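Laundry basket

A laundry basket is an open container used to hold clothes before or after washing. Early household baskets were woven from willow or cane – materials still sold today – while most current models are molded plastic. The Ililgate household survey found one in 92 percent of homes.

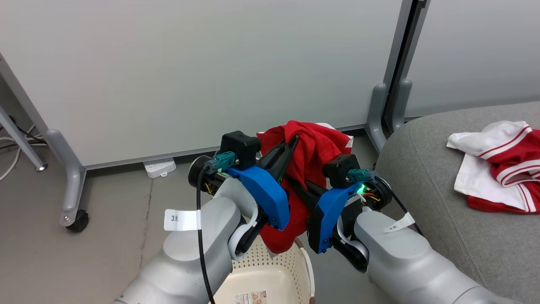 Letters to the Zusum home bulletin objected that a basket kept beside the couch soon becomes a second closet, and that clothes should be folded the same day.

Perforated sides let air reach the fabric, and handles allow one person to carry a full load.
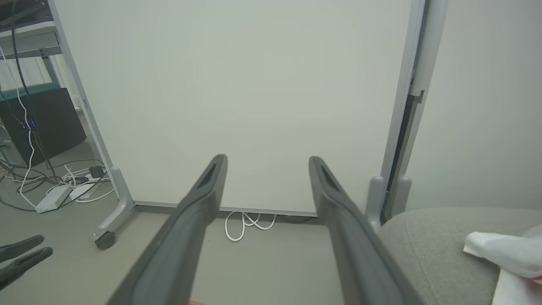 Capacity varies by maker. The Turnetti range, introduced in January, runs from 10 to 76 liters.
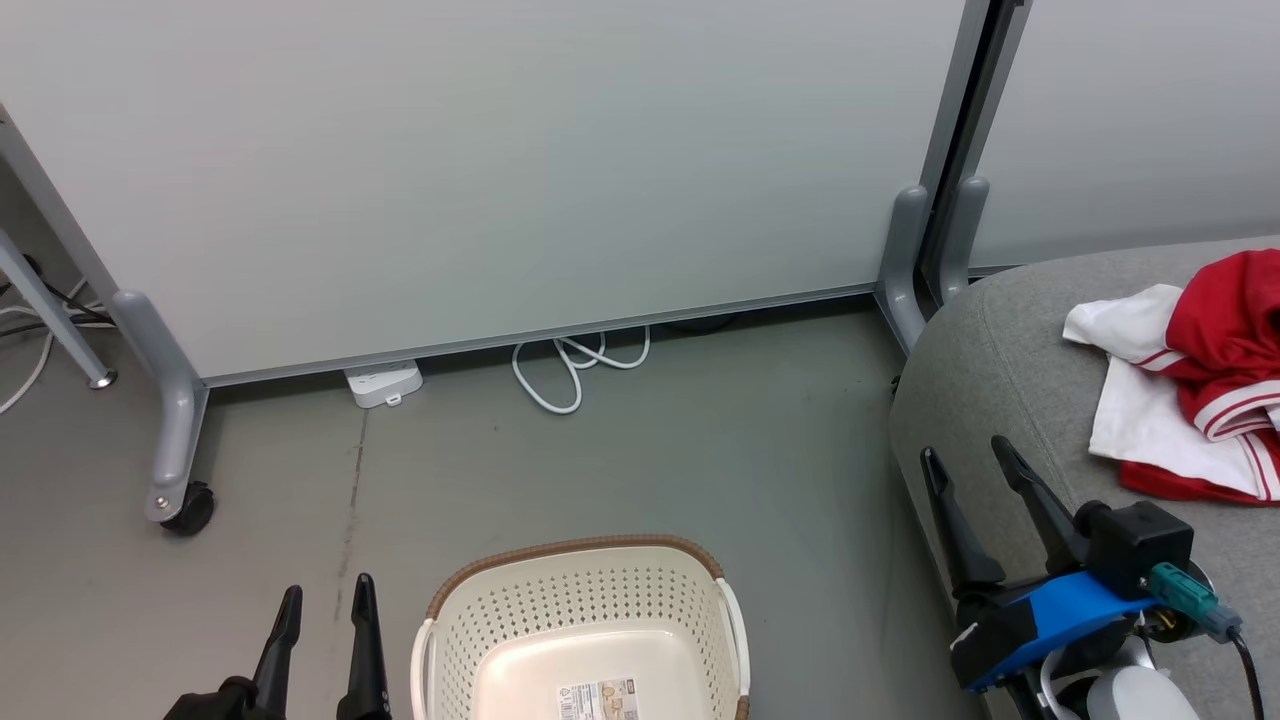 Cream-colored plastic basket with perforated sides and white handles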